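Stoltent Table Camera Guide
Section 4: Loading, Shooting and Handing Back

Read this before the guests arrive. After the toasts, reading gets harder.

1. Open one gift box at a time. The box carries your names; the camera inside is plain and sealed in plastic. Leave the plastic on until the tables are set.

2. Tear the wrapper at the notch. Scissors work too, though Marlene Marinho in our repairs room would like a word with everyone who has gone through the wrist strap.

3. Turn the thumbwheel until it stops. It stops by itself. Force does not produce a second photograph, only a noise.

4. Slide the flash switch up and wait for the orange light. Indoors, leave it on all evening.

CAUTION: Do not open the back to see how the pictures are doing. They were doing fine.

5. Stand at least four feet from your subject. Closer than that, you will get a very well lit nose.

6. When the counter reads 0, put the camera in the Mukeck return bag. Each bag holds 18 cameras. It will appear to hold more.

NOTE: Orders of 280 cameras or more ship in two cartons. Carton two has the return labels, so please don't throw it out with the cake boxes.

Returning your order

7. Write your order number on the bag in ballpoint. Felt tip rubs off, and we then spend a pleasant afternoon guessing whose uncle that is.

8. Mail the bag by 11th July for the spring rate. Orders placed in April are already covered.
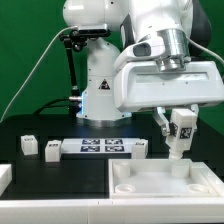
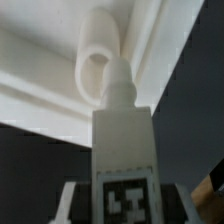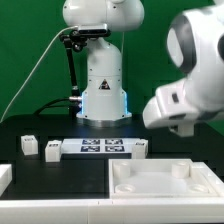

Most of the disappointing prints we see come down to the flash and something shiny. Mirrors, windows and the glazed side of a wedding cake will all send the light straight back at you. Glossy white is just as bad: an arm like the one in the last picture, with a blue light strip glowing on its base, would give you a hot spot on the shoulder and lose the small dark screw holes beside it. Step to one side, shoot at an angle, and keep the flash on.

9. If the flash light never comes on, set that camera aside and mark its box with an X. Nayara Cavalcanti handles replacements and needs the box, names and all.

10. Prints are packed by table if you filled in the Wavari card, and in no order whatsoever if you didn't.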